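Tabletop Questions, Answered More or Less Patiently
Bidano Tables: Help and Care
Last updated May 26, 2021

We sell tables. You would think the questions would be mostly about legs, but nearly all of them are about the flat part. We have collected the ones that come in most often, with the answers we give when we've had our coffee.

Is it real wood?

Depends which one you bought. The Prurnivar has a veneer top, so the surface is a thin slice of wood glued to a board. The Dadero is laminate, a printed pattern under a hard clear layer. The Berisha is solid ash all the way through and priced so that you won't forget it. If you have no idea which you own, turn the table over (with help) and look for the sticker. If the previous owner peeled off the sticker, look at the edge. Grain that runs over the edge and carries on down the side suggests solid wood. A neat strip glued along the side suggests one of the other two.

Why does the grain have big loops at one end and straight lines at the other?

Trees did that. When a log is sliced flat, the cut crosses the growth rings at a low angle near the middle and you get tall arches, which the trade calls cathedrals. Farther out, the lines get tighter and straighter. Both can turn up on the same top. On the laminate, somebody scanned a piece of wood that looked like this, and the printer has been faithful to it ever since.

We can't send you a top with "only the swirly part." People ask every February, for some reason.

Mine looks pinker than the one on your website.

Pale tops are terrible gossips. They pick up whatever is in the room: a red rug, a gray sky, the peach paint you were talked into. Look at the table in the morning by the window, then again at night under the ceiling light, and you'll have two tables for the price of one. Before you ask for an exchange, try a different bulb. We've saved a lot of customers the shipping fee that way, and sold no bulbs at all.

There's a washed-out patch in the middle. Is the finish wearing off?

Move your head. If the patch moves too, it's a reflection, and your finish is fine. Pale satin surfaces throw light back softly, so you get a wide milky area where the grain seems to fade instead of a sharp shiny spot. 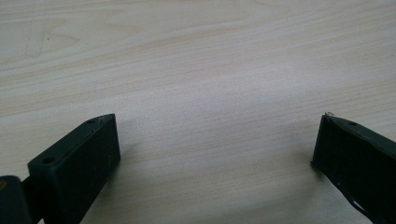
If you've moved your head, closed the curtains and walked around to the other side, and the patch is still sitting there, then we'd like to hear about it. Tell us what you've been cleaning with. We already suspect the answer, but we like to be told.

I found a tiny dark speck. Is it a defect?

Try a fingernail first. A surprising share of the specks reported to us have been pepper. If it comes off, it was lunch.

If it stays put on a veneer or solid top, it may be a small pin knot or a mineral fleck, and we consider those part of the wood. On laminate, a speck that won't budge could be ink, glue or a nick. Dab it with a damp cloth and a drop of dish soap, wait a minute, and wipe with the grain. Please don't go at it with the tip of a knife. You will then have a scratch with a speck in it.

What should I clean it with?

A soft cloth, wrung out until it's barely damp, and a little dish soap when things have gotten sticky. Dry it afterward. Skip bleach, scouring powder, steam mops (yes, on a table, it's been tried) and anything with the word "miracle" on the label. Furniture polish won't do much for laminate except make your plates slide.

How hot is too hot?

A coffee mug is fine on the Dadero and usually fine on the Prurnivar. A pan straight out of a 400-degree oven is fine on neither. Use a trivet. A folded dish towel is what people use right before they write to us about a white ring.

How do I get rid of a white ring?

On veneer or solid wood, leave it alone overnight and it may fade. If it's still there, lay a dry cotton cloth over it and pass a warm iron across for a few seconds, no steam, checking each time. Stop when it's gone or when you get nervous. Black rings are water that got into the wood itself, and those need refinishing.

Can I sand it?

The Berisha, yes. Start at 100 grit, finish at 150, follow the grain, and oil it the same day. The Prurnivar, only if you have a light hand and a calm temperament. Veneer is thin, and the board underneath is not attractive. The Dadero, never. There is no wood to find under there, however long you look.

Should I use a tablecloth?

Up to you. Uncovered tops in sunny rooms do change color over the first year, and if you leave a runner down the middle the whole time you'll end up with a stripe the shape of a runner. Shift things about now and then, including the fruit bowl.

Do you sell a replacement top?

For the Prurnivar and Dadero, yes, $59 for the small size. Larger sizes are quoted by email. The grain won't match your old top, or your bench, or the leaf you've been keeping behind the couch.

My question isn't here.

Write to the help desk with the table name and a photo taken in daylight. Clear the table first if you can. We get very distracted by other people's mail.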